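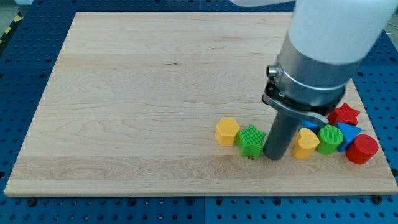 Oiling an edge-glued panel takes less skill than making one, but most of the faults I see on finished boards come from the preparation, and most of those come from rushing the sanding. The method below is for a flat panel made of pale planks joined edge to edge, used as a worktop, a serving board or a shelf. Light-colored wood with long wavy grain and a few faint knots, like the board at the top of the page, shows every cross-scratch once oil goes on. The seams where the planks meet also need attention, and one of them is usually easier to see than the rest.

What you need

Sanding block, hard rubber or cork
Abrasive paper in 120, 180 and 240 grit
Card scraper (optional)
Vacuum with a brush head
Spray bottle with clean water
Hardening oil, clear
Lint-free cotton cloths
Pencil and a raking light

I use Zullier clear oil. Any hardening oil sold for worktops will do, provided the label states that it is suitable for food contact if the board will see food. Read the drying time on the can and ignore the one in your head from the last product.

Step 1. Support the panel

Lay the board flat on a surface that will not rock. A perforated table is convenient for sanding: dust falls through the holes and does not collect under the workpiece, where it would scratch the underside. On a solid bench, put down a rubber mat and lift the board to clean the mat between grits. Check that no screw head or fastener stands proud where the panel will slide.

Step 2. Check the seams

Turn off the overhead light and set a lamp low at one end, so that the beam crosses the seams at a right angle. A seam that casts a shadow has a step. Mark it with pencil on the high side. A seam that is only darker than its neighbors, with no shadow, is a color change or a thin glue line and can be left alone.

Run a fingernail across each marked seam. If the nail catches, take the high side down with the scraper, working along the grain in overlapping strokes. Stop when the nail passes in both directions. Do not try to level a step by sanding across it with the edge of the block - this digs a shallow trough that the oil will make obvious.

Step 3. Sand

Start with 120. Draw light pencil lines over the whole surface and sand along the grain until they are gone. Keep the block flat and let half of it, no more, overhang the ends. Vacuum, then repeat with 180.

Knots are harder than the surrounding wood and will end up slightly raised if the block is soft. That is the reason for hard rubber or cork. Go over them with the same number of strokes as everywhere else.

Break the long edges with two passes of 180 at a shallow angle. If the front carries a thin edge strip, use one pass only. It is easy to sand through the corner and expose the joint behind it.

Step 4. Raise the grain

Mist the surface evenly with water and leave it until fully dry. In my shop that is overnight. The surface will feel rough. Sand lightly with 240, along the grain, just enough to remove the roughness. Pressing hard at this stage opens new fibers and the step has to be repeated. Vacuum, then wipe with a dry cloth.

Step 5. First coat

Stir the oil, do not shake it. Pour a small pool in the middle of the panel and spread it along the grain. Leave it for 10 minutes. Dull patches have absorbed more than the rest; add a little oil to those. Then wipe off everything that remains on the surface with a clean cloth. Oil the underside and the edges in the same session. A panel sealed on one face only will cup.

Lay used cloths out flat, outdoors, in a single layer until stiff, or put them in a metal container filled with water and close the lid. Oily cloths left in a heap can ignite without a flame nearby.

Step 6. Further coats

Allow the full drying time, rub down with worn 240, vacuum, and apply a thinner coat. Two coats are enough for a shelf. A worktop gets three. End grain takes more than the faces - keep applying until it stays evenly damp for the whole waiting period.

Faults

Sticky surface after the stated drying time: too much oil was left on. Wipe with a cloth dampened with fresh oil, then wipe dry.

Curved light streaks: scratches from sanding off the grain. Return to 180 and work up again.

White line along a seam: filler or dried glue. Scrape it off, sand locally to 240 and feather the oil outward.

Revised in September. Kirsty McPhee pointed out that the earlier version left out oiling the underside.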